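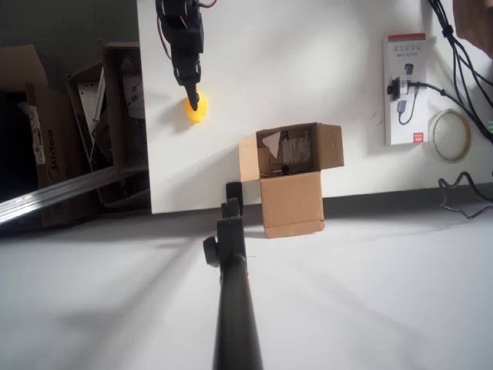 I have been meaning to write about boxes for weeks now, and since the spare room has finally reached the point where I can walk from the door to the window without turning sideways, tonight seems like a good time. You know I keep boxes. My mother kept them too, nested inside each other on top of the wardrobe, and I came by it fairly. But a box that gets kept starts filling itself, and that's where the trouble begins. The brown one with its flaps folded out has a white paper triangle in it, some grayish metal part and a little round black thing at the bottom, and I couldn't tell you what any of them belong to. The Midea carton is over on the left, in the dark corner where the big ones always end up, and right by it is the open one with the metal sheets and the hardware, which I have promised to go through since September.

So, the rules I have set myself (we'll see how long they last). Each box gets one evening. I put the kettle on, tip everything out onto an old towel, and put back only what I can name out loud. It feels silly at first, saying "hinge" and "other hinge" to an empty house, but it does speed things along! Whatever I can't name goes into a coffee can with a lid, and the can goes to Ákos Boros down the street, who is much better at this than I am. Last time he gave me back 2 brackets and a note that said "shelf, hallway?" and he was right, they were from the hallway shelf.

Metal sheets are harder. They don't stack well in cardboard, they lean and slide and poke at the corners, and I have a scratch on my wrist from reaching in without looking. Nadja Strebel told me to stand them up like records, with a bit of folded cardboard between each one, and I have tried it with the smaller pieces and like it very much. For the screws I bought a Kramer drawer cabinet with 41 little drawers, which sounded like plenty when I ordered it and is already more than half full.

The flaps are my other discovery. I used to tuck them under each other to close a box, the over-and-under way, and then of course I never opened it again. Now I leave them standing up or folded out until the box is completely sorted, and an open box nags at me every time I walk past with the laundry.

Next up is the closet, where the winter boots are sitting on top of the wrapping paper, and after that I suppose the garage, but I'm not ready to talk about the garage.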